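From: Jamie Whitlock
To: the Sulanis list
Date: 7 Nov 2022
Subject: Re: the live Sugden record - which pressing?

Roy Bainbridge wrote:

> I finally got hold of the Sugden live album after years of making do
> with a taped copy from my brother-in-law. Mine is the Plenow reissue
> and side two sounds dull to me, like somebody threw a blanket over
> the cymbals. Is that how it's supposed to be, or should I hold out
> for an original? Also, does anyone know who plays the slide part on
> the long slow number? The sleeve only lists the main four.

Hi Roy,

Welcome to the club! I've owned that record three times now (the first one went in a house move, the second I lent out and you know how that goes) and I still put it on whenever I've got the place to myself and can turn it up.

Your ears are fine. The Plenow reissue is dull on side two, and it gets worse toward the last track. I've got an original on Kuladel and played them back to back last night, and the drums are a lot more present on the old one. You also get more of the room - there's a guy near the stage who yells something before the slow number and on the Kuladel you can almost make out what it is. Side one I'd call a draw. The Plenow vinyl is quieter too, so if surface noise drives you nuts you might be happier staying put.
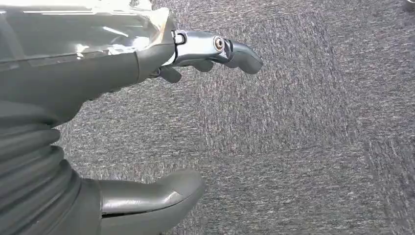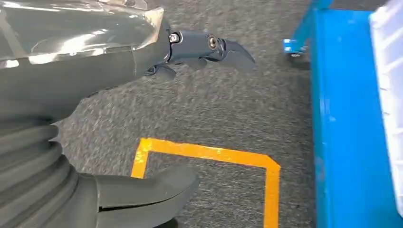

As for price, I paid 34 dollars for my Kuladel at a record fair in August, with a split seam and somebody's initials on the label. I've seen clean ones go for 200, and I wouldn't pay that for any record with a fade-out that clumsy. Cameron MacRitchie had a spare a while back, so it might be worth dropping him a line off list.

Now the slide. I always heard it was Clive Hartley, who was touring with them in '77 and would have been in the building anyway. Tanner Lévesque swears it's the regular guitarist and that the second part was added later in the studio. I can't hear an overdub there myself, and the tone is so much thinner than the rest of the set that I'm sticking with Hartley. Tanner, if you're reading, bring your evidence!

One more thing - if you try the CD, skip the first one. It drops the whole encore and runs a hair fast. The later one with the blue spine has everything, plus two soundcheck tunes that are pretty rough but good fun.

Let me know if you want the matrix numbers off mine and I'll dig out a flashlight.

Jamie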